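4.3 Recording a demonstration at the laundry station

Use this procedure to record hand-guided or remote-controlled demonstrations with the Vakeck teaching console. Complete the joint calibration in section 4.2 before you start. A full set for one task takes 402 episodes.

CAUTION: Keep one hand on the stop button whenever the arms are powered. If a second person is resetting the objects, pause the session before that person steps inside the marked area.

1. Turn on the console and wait for the status light to stay green.

2. Select Tasks > New and enter a task name. Use a name that says what gets moved and where it goes, such as "cloth to basket" or "pitcher to drum." The Tornura task editor does not accept names that are already in use.

3. Choose a teaching mode.
Hand: you hold the wrist and move the arm yourself. Best for short reaches.
Remote: you wear the control gloves and the arm follows. Use this mode for all pouring tasks.

4. Place the objects at their start positions. Change the start positions slightly between episodes, but keep the washer in the same place for the whole set.

5. Check the cable run. The tether must have slack down to the floor and must not pass under a foot that is going to move.

6. Press Record. Wait for the tone, then begin.

7. Move at one steady speed. When pouring, bring the mouth of the container over the opening first and only then tilt it. Do not tilt while the arm is still traveling.

8. When the task is done, return the arms to the rest pose and press Record again.

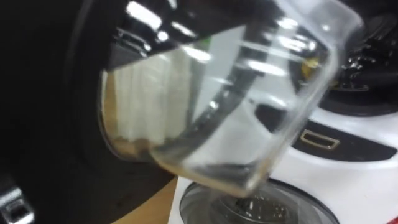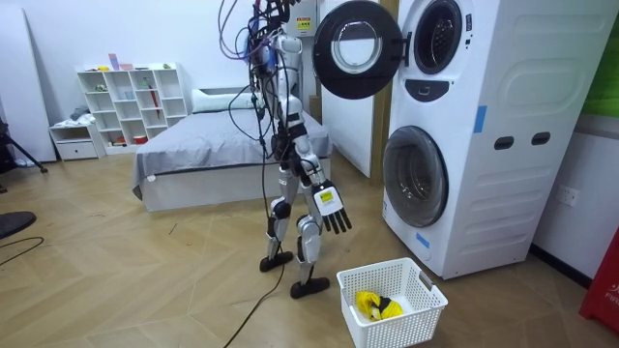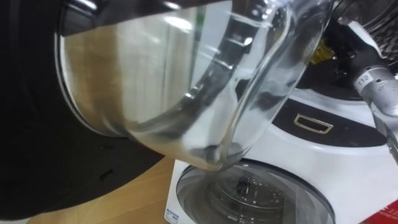
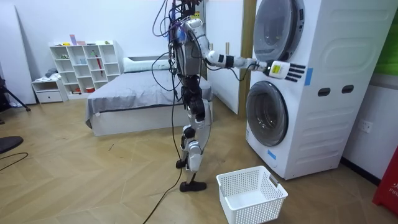
Figure 4-3. Work at the washer. First and third: clear container tilted over the round opening. Second and fourth: arm extended toward the stacked unit, laundry basket on the floor.

9. Play the episode back in the Mok viewer. Check the head view and the fixed view separately.

10. Mark the episode Keep or Discard. Discard it if the gripper slipped, if you stopped partway for more than 3 seconds, or if the container touched the rim of the opening.

NOTE: Clear plastic and glass can be hard to see in the head view. If you lose the edge of the container during playback, lower the overhead lights one step and record the episode again.

NOTE: A discarded episode stays on the disk until you empty the Discard folder. The disk holds 1,116 episodes, counting the discarded ones.

CAUTION: Wipe up spilled water before the next episode. Do not let water reach the wrist joints or the cable connectors. If it does, cut power at the wall and follow section 7.1.

Changing operators

Two operators may share a set. The new operator must run the glove fit again (section 3.5) and record two practice episodes before continuing. Practice episodes are not added to the set.

Sending the set to training

Select Tasks > Export and choose the Trastance format. Leave "Include discarded" unchecked. Export takes almost 2 hours for a full set. The arms can be powered down during this time, but the console must stay on.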